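Zaugg Clatov 35 Episode Timer and Viewing Log Unit

Set-top accessory for television receivers and media players

Product overview

The Clatov 35 records what a television has been tuned to and for how long, and keeps a per-series log of episodes watched. It is intended for viewers who follow several serials at once, and for reviewers and recappers who need an accurate record of start, pause and stop times. The unit connects in line between a media player or cable box and the television. It does not record or store any program content.

Where episode data is present in the incoming signal, the series title, season, episode number and episode title are written to the log automatically. Where it is absent, the entry is saved with channel and time only and can be edited later from the remote or from the Mistska desktop software.

Logging behavior

A log entry opens after 90 seconds of continuous viewing on one source. Shorter periods are treated as channel surfing and discarded. This threshold can be changed in the Settings menu under Entry Delay.

Pauses are stored inside the entry and do not close it. An entry closes when the source changes, when the television is switched off, or when the end of the program is signaled. Two-part episodes broadcast back to back are stored as separate entries if the broadcaster numbers them separately.

Repeat viewings are flagged with an R and keep their own time record. Guest cast and writing credits are not read from the signal. They can be added in the Notes field, which accepts plain text.

Capacity and export

Internal memory holds 4,000 entries. When the memory is full, the oldest entries are overwritten unless Lock Log is enabled. With Lock Log enabled, logging stops and the front indicator turns amber.

Logs export to a USB drive as comma-separated text. Column order is fixed: date, start, stop, pause total, source, series, season, episode, title, flag, notes. The Mistska software can merge exports from up to 4 units into one log, provided the clocks on all units have been set to the same time zone.

Specifications

Inputs: one HDMI
Outputs: one HDMI
USB: one port, Type A, for export and firmware
Display: two-line character display, adjustable brightness
Clock: set from signal or manually
Power: external adapter, supplied
Mounting: shelf or rear bracket
Remote control: infrared, supplied with batteries

In the box

Clatov 35 unit, remote control, power adapter, HDMI cable, rear bracket with screws, printed quick guide. USB drive not included.

Placement

The infrared window is at the left of the front panel and needs a clear line to the seating position. Do not place the unit behind a soundbar or inside a cabinet with solid doors. Use the Prendetti extension receiver (sold separately) where a closed cabinet cannot be avoided. Set display brightness from the seat normally used for viewing.

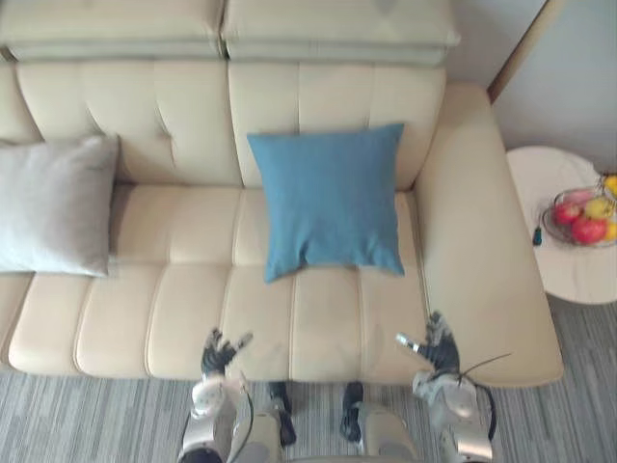
Firmware

The current release corrects season numbering for series that restart at episode 1 after a midseason break. It also fixes a fault in which specials were logged under the previous season. Existing entries are not changed by the update. Export the log before installing.

Release notes compiled by Waltraud Strebel. Page last revised May 16, 2021.

Related items

Prendetti extension receiver
Replacement remote control for Clatov units
Mistska desktop software, single-user license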